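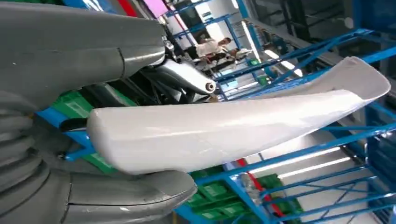 Ticket 961: White piece, no item record

Queue: Lenddale Lending / Inventory
Opened: Mon 16 July, 9:12
Opened by: Ansel Oyelaran
Assigned to: Algirdas Avotiņš
Priority: Low
Status: Open, waiting on supplier
Location: Shelf C, tray 40

Problem

A loose white piece was in the returns bin at opening. It has no barcode tag and does not match any single item in Brernex. Three kits came back over the weekend through the drop slot and all three were checked in before the bin was cleared, so the piece can't be tied to one return by time.

Shape, for searching: long, curved, open along its length like a trough. One end is rounded and closed. The other end is open and flares out, and the thin rim turns up there into a lip. Smooth surface, bright white.

Expected result: every part in the bin scans or can be matched to a parent kit.
Actual result: search returns nothing useful and the piece can't be shelved.

Kits returned over the weekend

Baking kit, large
Closet and entryway kit
Garden seed kit

Steps already taken (Ansel)

1. Looked for a molded part number inside the curve, on the underside and along the rim. None found.
2. Searched Brernex for "white scoop," "white trough," "white spout" and "white horn." The first gives two results, both with handles. The others give none.
3. Checked the parts list for each of the three kits. All listed parts are present.
4. Put the piece in a clean tray and wrote the ticket number on the tray card.

Log

9:40, Algirdas Avotiņš
Took over. Please do not put a tag on the piece itself until we know what it touches in use. If it belongs to the baking kit, adhesive on the inner surface means it has to be pulled from lending. Tray card is enough for now.

10:05, Algirdas Avotiņš
Repeated step 3 with the kits open on the bench. Confirmed, nothing missing against the current lists. The lists only go back to the system migration, though. Anything added to a kit before then and never entered would not show as missing. Requested the old paper sheets from Vaughan.

10:50, Vaughan Tipoki
Paper sheets are in the gray cabinet, second drawer, filed by kit number and not by name. Sheets for baking and garden are there. Closet and entryway is not. That kit was rebuilt in September and I think the sheet was thrown out with the old box.

11:30, Algirdas Avotiņš
Results from the paper sheets:

Baking kit, large: lists "scoops, nested" and "funnel." Both present. The funnel is a full cone, so no relation.
Garden seed kit: lists "seed tray, dibber, labels, scoop." Scoop present. It has a short handle.
Closet and entryway kit: no sheet available.

Tried the piece against the three boxes. The baking kit box has a molded insert and every recess is filled. The garden kit box has no insert, so a fit test proves nothing. The closet kit box has one empty recess, but it is square at both ends and the piece will not seat in it.

13:15, Severin Plattner
From the desk side: it reads to me as a long shoehorn, and the closet kit is the only one of the three where that makes sense. Against that, the closed end is the wrong shape for any shoehorn I've used. I'd want a second opinion before it goes in that box.

13:35, Algirdas Avotiņš
Noted as candidate A. Candidate B is a pouring or filling scoop from either of the other kits. Neither confirmed. Please don't assign by elimination. Ticket 80 was closed that way and the part went out with the wrong kit for most of a year.

14:20, Ansel Oyelaran
Called the three borrowers. Baking kit: says everything she took home was in the box when it came back. Garden kit: no answer, left a message. Closet kit: does not remember a white piece, but his son packed the box. He will ask.

15:10, Algirdas Avotiņš
Sent a parts inquiry to Nguyen-Tran, who supplied the closet and garden kits. Included the shape description from this ticket and both kit numbers. Asked for a part name, intended use and cleaning instructions. Asked Nesitz the same for the baking kit.

16:25, Vaughan Tipoki
Nesitz replied. Not one of theirs. Their scoops are all sold with a handle and they have no open trough in the baking line. Baking kit can go back on the shelf.

16:40, Algirdas Avotiņš
Released the baking kit. The other two stay on hold until Nguyen-Tran answers or the garden kit borrower calls back. Changed status to waiting on supplier.

Workaround

The piece stays in tray 40. If a borrower asks for it, take a name and phone number and add a note to this ticket before handing anything over. The garden kit may be lent from hold if someone has it reserved, as its listed parts are complete. Leave the closet kit on hold.

Open items

Reply from Nguyen-Tran (Algirdas)
Callback, garden kit borrower (Ansel)
Callback, closet kit borrower (Ansel)
Replacement parts sheet for the closet and entryway kit (Vaughan)
Add "trough" and "open channel" to the shape terms in Brernex so the next search has something to hit (Amos Pruitt)

Linked tickets

80, part returned to wrong kit, closed
2000, paper sheets to be scanned, open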